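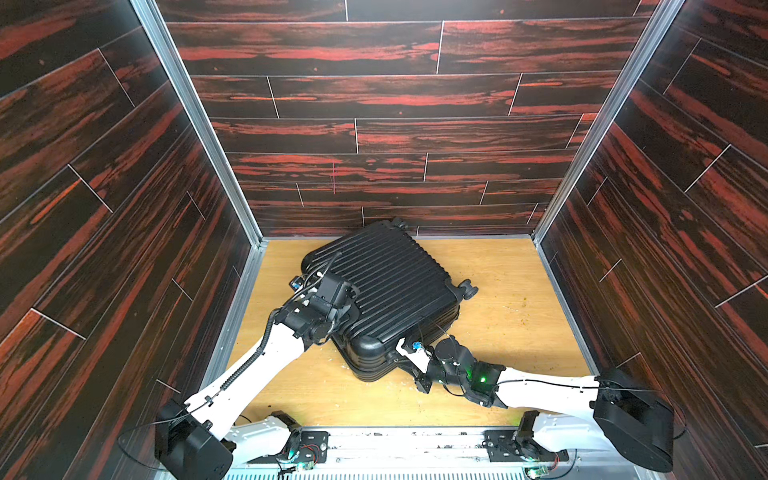

Suitcase library opens in Stercombe

Anyone who has bought a suitcase for one trip and then stepped around it in the hallway for years will be glad to hear what's on at the Stercombe library this October. The branch has started lending luggage, and the first bags are ready to go out the door!

The idea came from Ayana Dinsa, who runs the Tokgate tool library and kept being asked if she had a suitcase tucked in among the drills and ladders. She put a notice up asking for bags in good shape and had 60 offers before the month was out. Most were hard-shell cases, nearly all of them black, and a good many had hardly been anywhere.

"People were thrilled to get their cupboards back," Dinsa said. "One lady brought in three and asked if we wanted the matching vanity case as well – of course we did."

Each case gets a going-over before it's put on the list. Wheels, zippers and handles are all looked at, and the shell is wiped down and checked for cracks between the ribs, where grit likes to hide.
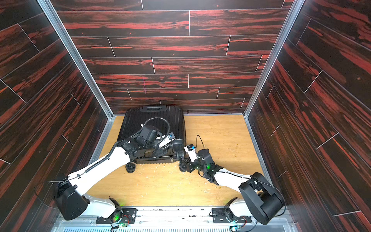 How to borrow one

Bring your library card to the front desk and pick a size. Loans run for three weeks and can be renewed once if there's no one waiting. There's no charge, though a gold coin for the repair jar is always welcome. Bags should come back empty – check the inside pockets, please, as the lost sock box is already filling up.

Gebreyes Shoe Repairs on Matitz Street has offered to fix stuck zippers and loose handles at cost, a lovely gesture from a shop that's already flat out before the holidays.

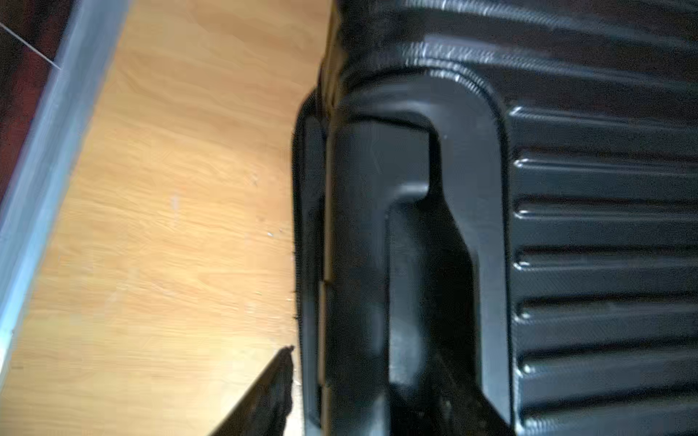

The side carry handle and zipper on a black hard-shell case.

So far 156 people have put their names down, well past the 100 Dinsa was hoping for. More cases are wanted, large ones especially, and can be dropped at the desk any time before 5 pm. Backpacks and kids' bags may be next.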